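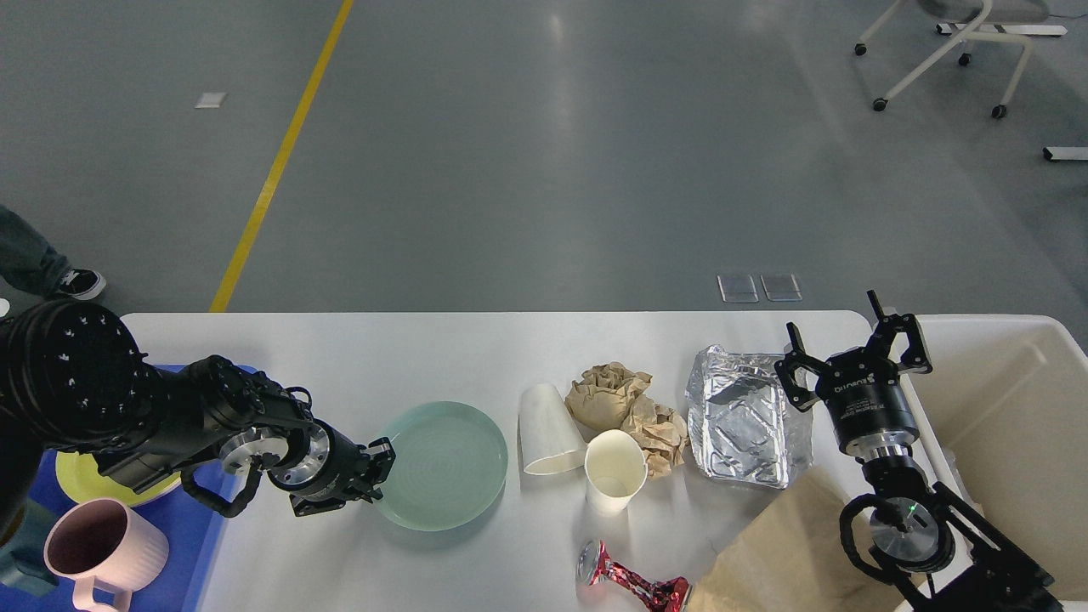

Figure 3.1 Clearing a table with two arms. A plate and a mug are on the blue tray at left; paper cups, foil and a can are still on the table.

Chapter 3
Can a Machine Clear the Table?

Ask a child of six to clear the table after lunch, and the job will be done in a few minutes, perhaps with one cup forgotten. Ask the same of a machine, and we must first explain what "clear" means. Which things are dishes and must be kept? Which things are trash? Is a paper cup a dish, if somebody is still drinking from it?

In Chapter 2 we studied machines that repeat one movement in a place made for them. The packing line at Gornby is a good case. It puts the same jar in the same carton all day, and the jar always comes from the same side. Household work is different in its nature. The objects are not the same from one day to the next, and they do not wait in a fixed position.

3.1 Sorting before moving

Table clearing contains two problems which students often mix. The first is to decide where an object belongs. The second is to take hold of it and carry it there. A plate is easy to recognize but difficult to pick up, for the reason that it is low and wide and the fingers must get to its rim. A crushed can has the opposite character. It gives the fingers many places to hold, but its shape is new every time, and so is the shape of a paper bag after somebody has wadded it.

Ryota Miyazaki, whose course notes are the base of this chapter, kept a record of 515 attempts at one such table in his laboratory in Paditz. He separated the failures into "wrong place" and "lost grip". In 38 attempts the object was lost on the way, and most of these objects were thin or soft. We will use his record again in the exercises.
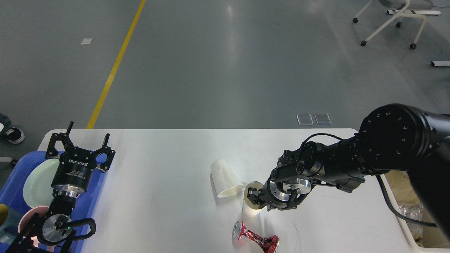
Figure 3.2 Gripper fingers closed around a standing paper cup. A second cup lies on its side next to it.

3.2 The paper cup

The cup deserves its own section. When it is standing, two fingers can close on it from the sides. When it is lying, the same fingers must come from another direction, and the cup may roll. Too much force bends the wall, and too little lets it slip. A person solves this without thinking, by the feeling in the skin.

Shota Amano has proposed that we should judge a household machine by its worst object and not by its average one. By this rule the answer to the question in our title is "not yet". I find the rule a little strict. In a cafeteria, a machine that handles most things and leaves the rest for a worker can already be useful. In a home, where no worker comes after, it is less so.

Before you continue, write down the objects on your own table this evening, and mark the ones you would pick up with 2 fingers only.

Related chapters
Chapter 2: Fixed Work on the Packing Line
Chapter 4: Folding Cloth
Reading: The Higuchi Kitchen Trials
Reading: Shop Floors in Flinaria

Search this book
Enter keyword Go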